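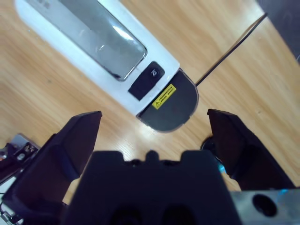 Household chores make awkward benchmarks for automation, and most of the awkwardness is in the objects. A factory cell gets fixtures, painted targets and parts that arrive the same way up. A kitchen gets whatever was on sale. Take the white shell with the tinted window, the small black button and the dark rounded end cap: smooth surfaces, soft edges, a thin cable leading away across the wood. A person picks up such a thing without planning. A two-finger gripper needs a grasp point, an approach angle and enough clearance for both jaws, and a cable has a way of ending up inside that clearance. In the Mukmont trials we log cable contact separately from dropped objects. It accounted for 31 of the 165 failed attempts.

The gallery covers the tabletop tasks only. Shelf restocking and bin sorting have their own page, to be updated in May.

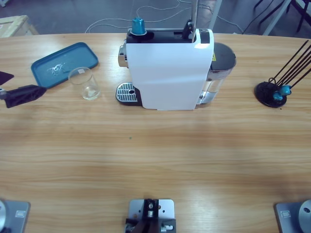 Storside Works / Applied Handling Group / Galleries

Coffee from a capsule. The machine asks very little of its user: a capsule in the slot, a lever, a glass on the drip tray. Each step is hard for a different reason. The capsule, resting upright with its dome up, has to be seated within a few millimeters. The lever needs force along an arc. The glass is clear, and our depth sensing still reports clear tumblers as holes or as nothing.

Capsule pickup is scored on its own. Two teal capsules hang low on the rod stand, side by side, which leaves little room for a finger between them. Mulugeta Tekleab's scoring sheet counts a pickup as clean only if the neighboring capsule stays put. By that rule the Weldu controller managed 44 percent. The older Wisurix controller was withdrawn before it had enough attempts to score.

Lids and levers. Two arms should help here — one to brace the machine, one to work the moving part — and on paper they do.
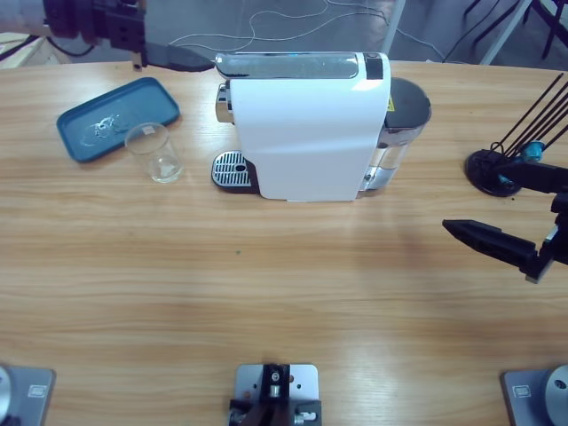
In practice the second arm adds a planning problem. Bracing loads the housing, the housing shifts on a smooth table, and the first arm is then working from a position that has gone stale. Re-detecting after every contact fixes this at a cost in time. Our full sequence is budgeted at 366 seconds, and a person who wants coffee will not wait that long.

Current status: single steps are usable under supervision, full sequences are not. We would let the system fetch a tray or move an empty glass. We would not leave it alone with a full water tank. Shop-floor handling is further along, mainly for want of glassware.

Questions about scoring go to Mulugeta Tekleab. Last revised Sat 26 April.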